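Section 4 -- Offline areas and saved routes

Read section 3 first if you haven't signed in yet. Offline areas don't work in guest mode.

What you need before you start

Troltero 2 or later on the phone. Older versions show the Offline tab but the Save button stays gray.
A Wi-Fi connection. Mobile data works too, but see the caution further down.
At least 324 MB free for a city-size area. More for a whole region.
Location permission set to "While using the app". "Ask every time" will stop the download halfway.

4.1 Save an area

1. Open Troltero. Wait for the blue dot to settle.
2. Tap the three lines, top left, then Offline.
3. Tap New area. A square appears over the map.
4. Drag the map under the square, not the square itself. Pinch to make it bigger or smaller.
5. Check the size at the bottom of the screen. If it's red, area is too large -- shrink it or split it in two.
6. Tap Save. Give it a name you'll recognize later. "Area 1" is no help when you have a dozen.
7. Leave the app open until the bar is full. Locking the screen is fine. Swiping the app away is not.

Note: on tablets the Offline tab is on the right side. Same steps otherwise.

Caution: downloads use mobile data by default on a fresh install. To turn that off go to Settings > Storage > Wi-Fi only BEFORE step 6. Changing it during a download cancels the download and you start over from zero.

4.2 Save a route inside the area

Routes are saved separately from areas. You can have the map and still not have the route, which catches a lot of people out.

1. Search for the destination while you're still online.
2. Tap Directions, pick car, bike or walking.
3. Swipe up on the route card.
4. Tap Keep offline.
5. Look for the small pin with a check mark. No check mark, not saved.

Saved routes don't include traffic. Arrival time is worked out from speed limits only, so expect it to be a bit optimistic in town. Bus and train directions can't be kept offline at all.

If you move off the route with no signal, Troltero will try to bring you back to it. It won't plan a new one unless the whole way is inside one saved area. Two areas next to each other don't count as one. Overlap them if you cross the edge often.

4.3 Update and expiry

Areas expire in 2 months. One saved in December stops working in February unless it gets refreshed.

1. Offline tab > tap the area name.
2. Tap Refresh.
3. For automatic refresh, switch on Keep current. Phone has to be charging and on Wi-Fi for this to run.

Expired areas stay on the list with a line thru the name. They still take up space. Delete them.

4.4 Move areas to an SD card

Android only. Skip this if you're on an iPhone.

1. Settings > Storage > Location.
2. Choose SD card.
3. Wait. Existing areas get copied one at a time.
4. Restart the app when it asks.

Caution: do not take the card out while copying. The areas will show as saved but open as a gray grid, and the only fix is deleting and downloading again.

4.5 When it doesn't work

Error 123 -- not enough space. The app needs free space for the download plus the same again for unpacking. Clear some and retry.

Stuck on "Preparing" -- turn airplane mode on, count to ten, off again. If still stuck, sign out and back in. Saved areas survive a sign out. Saved routes don't, so write down anything you need.

Blue dot in the wrong place -- not an offline problem. See section 6, compass and calibration.

Map loads but no street names -- labels are a seperate download in some languages. Offline > area name > Labels.

Voice directions silent -- voice needs it's own download too. Settings > Voice > pick a language > Download. Test it with the speaker icon before you leave the house.

Search finds nothing -- offline search only covers saved areas, and it wants the street name spelled right. Nearby shops and opening hours need a connection.

Next: section 5, sharing a saved area with another phone. 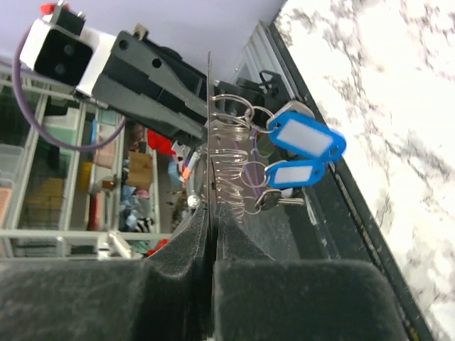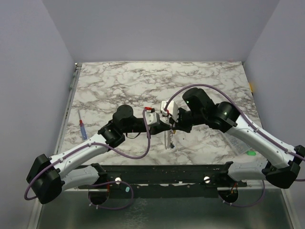 Written by Iida Pitkänen | Checked by Patricio Montes | Last updated 9 December 2025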